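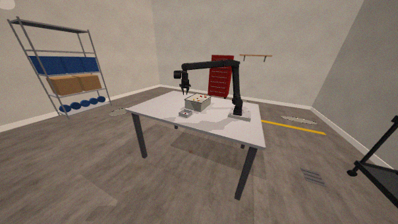 White table with the open box toward the back and the smaller tray in front

Home & Hobby > Storage > Small parts and craft supplies
Last updated: September
Viewed 2,168 times | 2 shares

Is a "sorting system" for small parts worth the money, or is it just boxes?

Jeanie Tosh

I have a hobby table in the spare room and far too many little pieces of things. Beads, pegs, spare game tokens, the plastic bits that come with model kits, screws that belong to something I probably gave away. Right now it all lives in open boxes and whatever shallow trays I have, and I hunt through it when I need something.

My sister-in-law bought the Skilo starter set and will not stop talking about it. You get a stack of drawers, a pack of colored tabs, and a booklet that tells you to sort everything by color first, then by size, then by "project stage," whatever that means. The box says it will save you 30 minutes a day. I don't spend 30 minutes a day at the table. Some weeks I don't sit down at all, so I would like to know where those minutes are coming from.

I looked at the reviews on Grerkano and they are nearly all five stars, and nearly all posted by people who got the thing that same week. Of course they're happy. I was happy with my bread machine the first week.

So before I spend the money: does sorting by color help anybody who isn't arranging it for a photo? And is there any reason to buy a matched set over a few lidded containers from the kitchen aisle? I'd like to hear from people who have lived with one of these for more than a month. Please don't tell me it changed your life.

Nurhan Aydoğan

I've had the Skilo drawers for a bit over two years and I also have opinions about them, so you get both.

The drawers are fine. They slide, they stack, mine haven't cracked. They are also just drawers. What you're paying extra for is the booklet and the tabs, and the booklet is where I'd start arguing.

Color sorting sounds sensible until you think about how you look for things. When I want a bead, yes, I want a blue bead, so color works. When I want a screw, I want one of a certain length and I couldn't care less what shade of gray it is. If you follow the booklet you end up with one drawer called "metal colors" that has every screw, washer, hook and jump ring you own, and now you're digging through a pile again, only it's a pile you paid for. I did it their way for the first few months. Then I pulled it all out on a rainy Saturday-ish sort of afternoon and sorted by what I use the things for, and that has held up.

My rough order, if it helps:

Things I use together go together, even if they look nothing alike. All the parts for hanging frames are in one drawer, nails and wire and felt dots.

Things I only ever pick by color get sorted by color. For me that means beads and thread.

Everything else goes in a box marked "everything else." The booklet says you should never have one of these. I think whoever wrote the booklet has one.

About the time savings, I'm with you. I put a whole evening into the first sort and another into the second. To earn that back by finding screws a few seconds faster I will need to live a very long time. The better argument for sorting is that you stop buying duplicates. I had three unopened packs of the same picture hooks. That is real money, although you could find that out by tipping your boxes onto a sheet and looking, which costs nothing.

The part I'd push hardest on is the work tray, and no storage company talks about it because they can't charge much for one. Get something small and shallow with a raised rim. When you sit down, take out only the pieces for that job and put them in the tray. The rest stays shut.

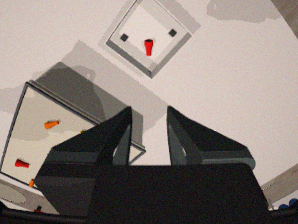
The rim matters more than the size. I used a dinner plate for a while and every time I bumped the table something went over the side and onto the floor, and if your floor is anything like mine you will not see it again until you're barefoot. A baking pan works. So does the lid of a shoebox. I would avoid anything with a fancy molded bottom full of little wells, because flat pieces get down in there and you can't get a fingernail under them.

Pale insides are good too, if you have a choice. Dark trays look smart in the store and then you lose every dark piece you put in them. I learned this with black snaps in a black tray and felt pretty stupid.

As for kitchen containers, go ahead. Check that the lids come off without a fight. If you have to brace the box against your stomach to open it, sooner or later the contents go everywhere. I'd also check that you can buy more of the same ones next year. Matching isn't about looks for me, it's that unmatched ones don't stack, and then you've got a tower that leans.

Would I buy the Skilo set again? At full price, no. Secondhand without the booklet, sure.

tinytins

I love mine!! Got it last month and my table looks amazing. I did the whole rainbow. Haven't started a project yet but I'm so much more motivated. Get the big set, you'll fill it.

lower_duman_repairs

Short version, buy nothing until you've thrown stuff out.

I fix clocks and small appliances at home and people assume I have a wall of labeled drawers. I have some jars. I did the wall of drawers once, made by Noronetti, and it looked very professional, and what happened was I kept parts I had no business keeping since there was a place to put them. An empty drawer is an invitation.

Go through the boxes you have now. If you can't say what a piece belongs to, put it in a bag, write the month on the bag, and put the bag in a closet. If you haven't gone looking in it after a year, out it goes. You'll hear people say the day after you toss it you'll need it. Maybe that happens. It's happened to me once and the part cost less than lunch.

I don't agree with the answer above on tipping everything onto a sheet. Do one box at a time. If you dump it all out you'll get tired halfway, scoop it back in, and it'll be worse mixed than when you started. Also a sheet is no good with a cat.

The one thing I would spend money on is light. Most of the time when people tell me they can't find a part, it's right there and they're leaning over it with the lamp behind them, so their own shadow is on the tray. Move the lamp to the side. Try that for a week with the boxes you've got and see if you still want the drawers.

3 comments

Jeanie Tosh: Thanks, both of the long ones were useful. I moved the lamp last night and I'm annoyed at how much it helped. Still not sold on the bag in the closet, I know myself and that bag will be there when I move out.

Nurhan Aydoğan: Fair point about the cat. I'd still dump it, but in a room with a door.

Jeanie Tosh: My sister-in-law says her set came with a card claiming it holds 2,886 pieces. Pieces of what? Rice? I'm going with the kitchen aisle for now and a baking pan for the tray.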